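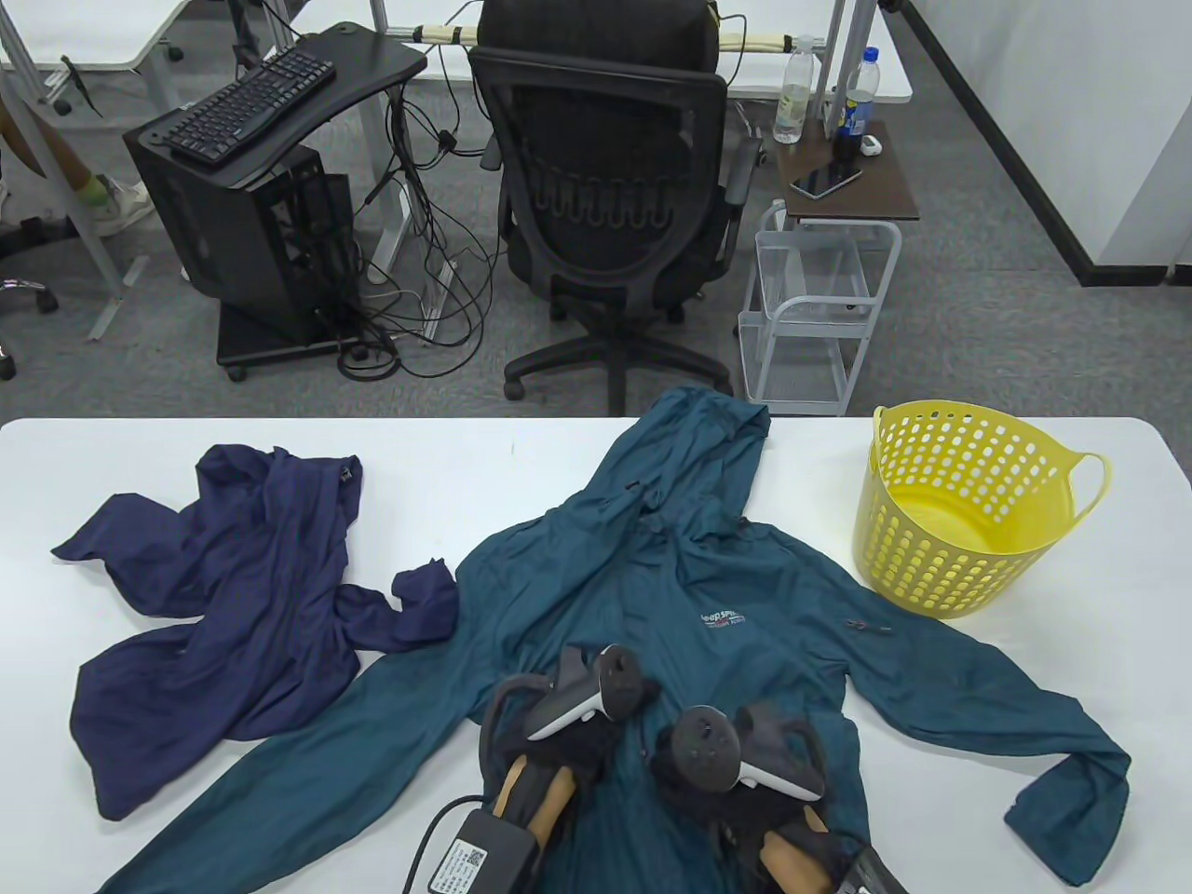
Our department is preparing a garment-handling data set with Grevident and would appreciate guidance on the labeling and pose-fusion stages of the pipeline. The recordings combine a head-level camera, a camera on each hand-held gripper, and the pose stream from the tracking controllers. Two difficulties have appeared that may or may not be related. The first concerns the automatic garment masks. In the starting layout for this task, one sleeve tip of the navy jacket reaches over the edge of the teal jacket, and the mask generator assigns that sleeve tip to the teal garment. The grippers are set down on the teal jacket at the start, and the region underneath them is divided into several small masks, each with its own identifier. The identifiers do not remain the same from one image to the next, so the downstream planner receives a list of garments that changes while nothing on the table has moved.

The second difficulty concerns the gripper poses. We run the fusion module with its default profile, in which the controller pose and the visual odometry from the gripper camera are given equal confidence. The fused trajectory is satisfactory while the gripper travels above the table. When it comes close to the cloth, the fused pose slides sideways and then returns abruptly a short time later. The raw controller stream shows no such movement. We have almost 400 recordings with this layout and the same pair of garments, and we would prefer not to discard them.

We have already taken the following steps:
Repeated the hand-eye calibration for both grippers. The residuals are within the limits stated in our internal procedure.
Lowered the mask confidence threshold. This produced more fragments.
Raised the mask confidence threshold. This removed the navy sleeve altogether in some images.
Increased the smoothing window in the fusion module. The abrupt return became a gradual one, but the sideways error remained.

Our questions are whether the default fusion profile is suitable for cloth at close range, and whether the mask generator can be instructed that the number of garments is known in advance. Replies that apply to the current release would be most useful. We are not in a position to change the recording hardware before the next collection period in May.

Posted by: Trodora Perception Office
September 20, 2022
Topic: Perception and state estimation

Rebelo Integration Desk

The two difficulties should be treated separately. We will address the poses first, as they are easier to correct.

The default fusion profile was written for rigid objects on a textured surface. It assumes that most of the features seen by the gripper camera belong to something that is standing still. Cloth at close range does not satisfy this assumption. When a garment fills the view, every feature the odometry can find lies on the fabric, and when the fabric is pulled, those features travel with it. The odometry then reports a movement of the camera that did not take place. With equal confidence on both sources, the fused pose is drawn about halfway toward the wrong answer, and it returns when enough of the background is visible again. Your description of the error matches this closely.

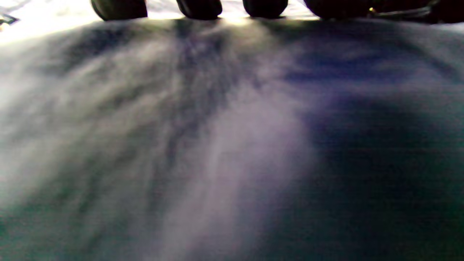

A second effect adds to the first. Thin, smooth fabric offers few distinct corners, and the bright streaks along the folds move with the angle of view. The feature detector will often accept the edge of such a streak as a landmark. Defocus at short distances makes matters worse, and the outlier test does not help, given that the false landmarks tend to agree with one another.

We recommend the following changes to the fusion settings:

Make the odometry confidence depend on the proportion of the gripper view that is covered by cloth. The coverage value can be taken from the garment masks. Even poor masks are adequate for this purpose, because the identity of the garment does not matter, only whether a pixel is cloth.

Set the odometry confidence to zero above the coverage limit, and restore it gradually once coverage drops. We use a ramp of 11 images. A sudden restoration will give you a smaller version of the same jump.

Return the smoothing window to its original value. Smoothing conceals the fault in the plots and makes it harder to find in the data.

Do not reset the odometry map while the view is covered. Keep the last map from before the approach and relocalize against it afterward.

The controller pose should be adequate to carry the estimate through the covered period, provided that tracking is held. Please check the tracking status field in the raw stream before you rely on it. A controller that is shielded by the operator's body or by a raised garment may report a predicted pose for a short interval, and the default importer does not distinguish predicted samples from measured ones. There is an importer option for this - it is listed under advanced settings and is off unless selected.

Your existing recordings do not need to be discarded. The fusion stage can be run again from the raw streams, and no relabeling of the gripper images is required.

skemasel_user

We had the same thing with the masks and just labeled the first image by hand and let the tracker carry it forward. Works fine for us. I would also try a different threshold, and make sure the software is up to date. Our jackets were not overlapping, though, so your results may be different.

Skemasel Annotation Services

With respect to the masks, the preceding reply is correct in part. A manual label on the first image is the right starting point, but forward tracking alone will not resolve an overlap between two garments. We offer the following remarks from our own work with folded and layered textiles.

The mask generator works on regions of similar appearance and has no concept of a garment as a connected article. A sleeve tip that is separated from its own jacket by a fold shadow will be assigned to whatever surrounds it. Changing the threshold only moves the point at which this happens, as you have found. We would advise leaving the threshold at its default.

The garment count can be fixed. In the project file, the scene section accepts a list of articles, each with a name and at least one seed point. For your layout, we would enter the two jackets and the basket as articles and place several seeds on each jacket - one on the body, one on each visible sleeve, and one on any part that overlaps the other garment. The seed on the navy sleeve tip is the important one. When a list is present, the generator must attach every fragment to one of the listed articles or to the background, and it is not permitted to create new identifiers.

The grippers should be listed as well, in the separate group for tools. Regions in the tool group are treated as occluders. The garment mask is then allowed to continue beneath them, and the fragments around a resting gripper will be merged under a single identifier. We have seen projects in which the finger tips were listed as tools but the controllers mounted above them were omitted. The mask was still divided along the outline of the controller. Please include the complete assembly.

Printed marks on a garment can also cause a division. The white logo on the chest of the teal jacket is small and should fall under the minimum region size, but we suggest confirming this on seven or so images before you process the full set. The same applies to zipper pulls.

Some limits should be stated. Seeds are carried forward by optical flow, and they become unreliable when a garment is turned over or when its sleeve is folded under the body. For those passages a second set of seeds is needed at the first image after the fold. We are not aware of an automatic method in the current release that performs this step to an acceptable standard. The planner should also be configured to hold its garment list constant during such passages, and to accept changes to the outlines only.

On the order of work, we would correct the masks first and run the fusion stage afterward, so that the coverage value proposed by the Rebelo Integration Desk is computed from the improved masks. The reverse order is possible but will require the fusion to be run twice.

Trodora Perception Office

We thank all contributors. The tracking status field had not been examined, and the importer option was off in our configuration. It has now been selected, and a subset of the recordings is being processed again with the article list and the coverage-dependent confidence. One matter remains open on our side: the seed points are stored per recording, and we would like to apply one set to all recordings that share a layout. If a batch import for seed points is available, we would be grateful for a reference to the relevant page of the manual.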